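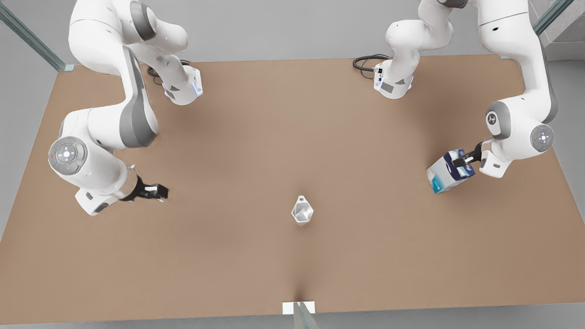 I make cold brew tea nearly every week, and I get asked how I keep it from turning bitter. Easy - go low on the tea and long on the time!

Put 9 teaspoons of loose black tea in a big pitcher (mine holds two quarts), fill it with cold tap water, and give it one slow stir. Cover it and leave it in the fridge overnight. In September I throw in a few peach slices too, skins and all. 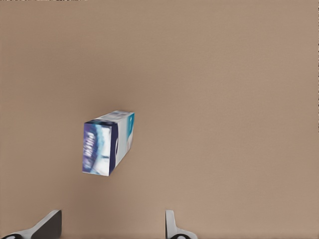

A small cardboard box on a plain tan surface.

In the morning, pour it through a fine strainer and don't squeeze the leaves. I squeezed mine for years and wondered why my tongue felt fuzzy. Sweeten by the glass if you like it sweet, and drink it within three days.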